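Phantom grip

Phantom grip is a handling fault in which a robot controller believes its gripper is holding a part when the fingers are open, or closed on nothing. I've also seen it called false hold, ghost pick and (in one very grumpy bug report) "miming." The arm carries on with its program as usual, swings over to the drop-off point, opens with great care and delivers a handful of air. Then it goes back for the next one!

Most people run into it with two-finger grippers. I'm mainly going to talk about the Flivomstead cell here. It's the setup I know best, and the fault has been picked over there more thoroughly than anywhere else I've worked. Flivomstead is a simulated cell, built in the Pellegrini simulator, with two arms at one table and small orange cups that go between a round tray and a blue container. The arms take their orders from a controller called Uvar, and Uvar is where the trouble lives.

How it happens

A gripper can tell its controller a few different things. It can report how far apart the fingers are, how hard the motor is pushing, and sometimes whether anything is touching the pads. Uvar boils all of that down into one yes-or-no value, "part held," and every later step in the program trusts it. If that value goes to yes and then fails to come back down, you have a phantom grip.

In the Flivomstead case the value was set by the close command and cleared by the open command. Sounds sensible, and it works fine until an open command comes from somewhere other than the main program. A recovery routine, say, or an operator clicking the manual release. The fingers open, the cup stays wherever it was, and the "part held" value sits there at yes because the main program never issued the open. I spent a whole afternoon staring at finger positions before it dawned on me that the fingers were fine and the bookkeeping was wrong.

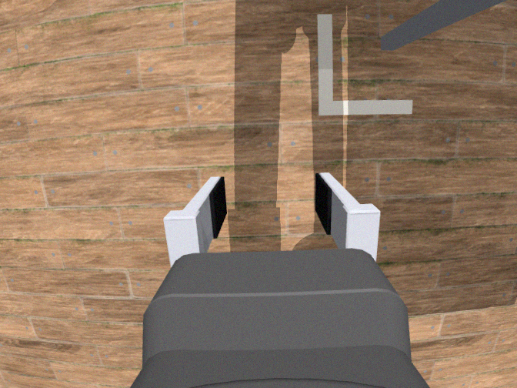 One reader wrote in to say that I'm being too hard on the bookkeeping, and that the real mistake is letting any routine open a gripper without going through the same door as everyone else. Fix that, the reader argues, and a single yes-or-no value is perfectly safe. I half agree. It would have cured the case above. It wouldn't have helped with slips, where the command history is spotless and the cup has simply slid out on the way.

Slips deserve a paragraph of their own. When a cup slides out of closed fingers, the fingers usually travel a bit farther inward and the motor effort drops off. A controller that samples those numbers all through the move will catch it. Uvar (the old version, anyway) sampled once, 164 milliseconds after the close command, and then quit looking. Anything that went missing after that was missing for good as far as Uvar knew.

Why it's worse with two arms

With one arm, a phantom grip is mostly a nuisance. You lose a cycle, the count is off, and you go looking for a cup. With two arms sharing a table, it gets into the safety logic, and that's where I stop finding it funny.

Uvar lets an arm that is holding something keep the right of way, so that a loaded arm doesn't have to stop short and fling its cup. The other arm waits at a parking position until the loaded one is clear. Now picture an arm that thinks it's loaded and isn't. It keeps the right of way forever, and the other arm hangs there waiting for a handover that can't come. People called this the Skurley standoff, after the Skurley test script that first brought it on reliably. 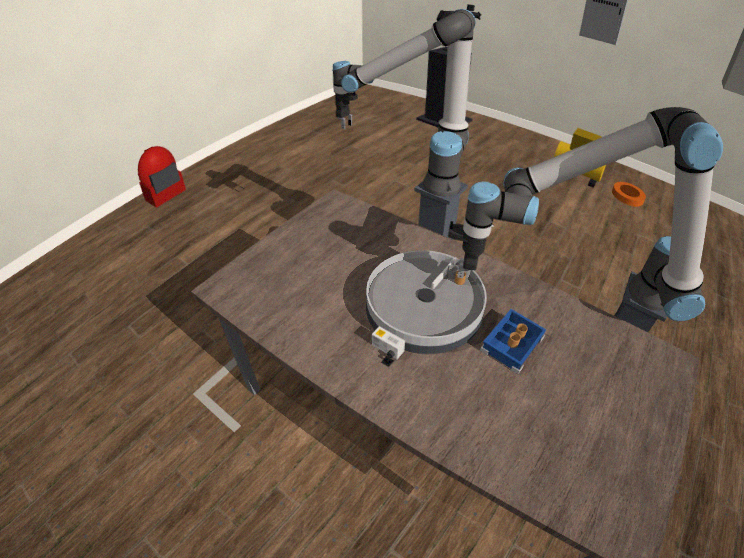
The standoff by itself does no harm. What does the harm is the timeout. Somebody had added a rule saying that a waiting arm gives up after a while and goes ahead with its own job, and that rule assumed the other arm must have been switched off. So the parked arm would head for the tray while the phantom-gripping arm was still working there, with both of them following rules that looked fine on paper. In the simulator you get a collision warning and a red line in the log. On real machines you could get a bent wrist, and if a person has leaned in to see why everything stopped, something far worse. Please, please don't reach into a stalled cell. An arm that's waiting is still powered, and it may have a timer running.

What the test runs showed

The Skurley script was run 300 times on the old controller, with a manual release thrown in at a random point in each run. The standoff came up in 102 of them. I'd guessed maybe a handful, so that was a humbling number. After the fix went in on 23/08/2019 the script was run 1,000 times with no standoffs. I'd still be careful with that result. The script only knows how to cause the release version of the fault, so it says very little about slips.

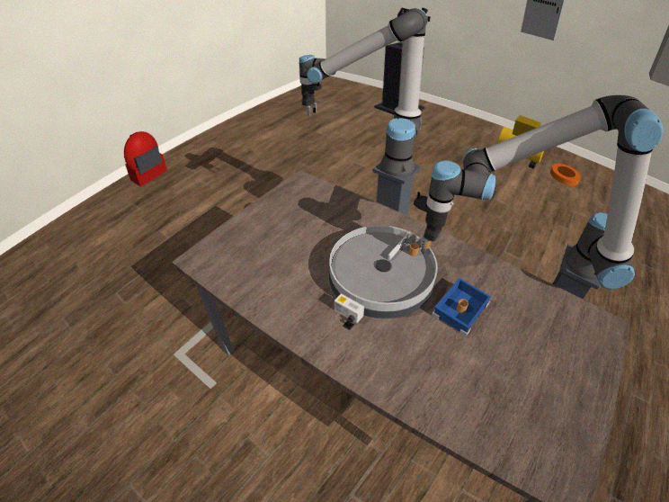 Marguerite Dolwyn
Contributing editor, handling faults

The fix

Three changes were made to Uvar, and I'd put them in this order of usefulness.

The "part held" value is now worked out fresh from finger gap and motor effort all through a move. Commands no longer set it.

The timeout is gone. A waiting arm now stops with a message and stays stopped until an operator clears it, which annoys everybody and is the right call.

Every release, manual ones included, goes into the same log as the program's own commands, so at least you can read back what happened.

There's a catch with thin or squashy parts. If the finger gap with a part in place is nearly the same as the gap without one, the fresh reading can flicker between yes and no, and you get the opposite fault: a controller that drops its claim on a part it really does have. Flivomstead gets around this with a short smoothing window. Make the window too long and you're right back to missing slips, so it takes some fiddling for each kind of part.

Telling it apart from other faults

A missed pick looks very similar from across the room. The difference is in the log: after a missed pick "part held" stays at no, and the program should retry. If it says yes and the fingers are empty, you've got a phantom grip. A stuck gripper is different again, with the fingers failing to move at all when told to.

See also: missed pick, deadlock, right of way (multi-arm cells), manual release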